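# Sunday on the long table

The shed at Nyaga has one decent table, and every second Sunday it gets a skin of black plastic sheeting so we can make a mess on it without hearing from the people who use it for cake. I keep the gallery page because I once said the old one was hard to read. Let that be a lesson.

The current job is the poles and frames for the winter stalls. Half of last year's kit came back from Stindeo with bits missing, and the other half came back with bits that were never ours. Mwangi Gachanja has taken charge of sorting one from the other, which he does by holding a thing up, sighing, and putting it on whichever pile is closer.

Sheeting first. We bought the roll in June and there is still enough left to wrap the shed, which has been suggested. It creases, it sticks to your forearms, and it shows up every speck of dust you own, but a dropped screw is easy to find on it and that has saved us hours of crawling.

The poles are a mixed family. The pale blue ones were a bargain from a shop closing down in Ilico, and they have a finish so glossy that you can check your teeth in it. They are also narrower at one end than the other, so there is a right way up, and we have tried the wrong one more often than I'd like to put in writing. White poles are from the original set and have the dignity of age, meaning scuffs.
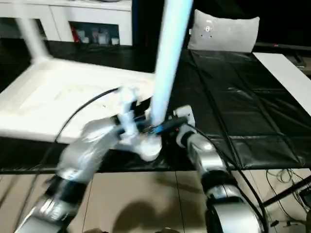 Getting the narrow end to sit properly is the fiddly part of the whole business. You want the pole leaning while you work at the foot of it, and you want to do the foot before you start admiring the rest. Mwangi's rule is to stop at the first bit of resistance and have a look. My rule was to push harder - we use Mwangi's now.

Frames go flat on the table, raised edges up, and they hog the place. One of the big white ones takes up so much room that the tea has to live on the windowsill. I have asked whether we could do the frames on a different day from the poles. It was noted.

As for progress, we have 18 poles sorted and a bucket of fittings that belong to none of them. If you were at the Vinora market last spring and went home with a blue fitting in your coat pocket, we would love to see it again, no questions asked (maybe one question).

The full set is meant to come to around 60 pieces once everything is back, washed and labelled. Labels are my job. The colour code is taped inside the cupboard door, and it has been revised twice, both times by someone with only a green marker.

Next session starts at nine. Bring gloves if you have them and a mug if you want one you recognise.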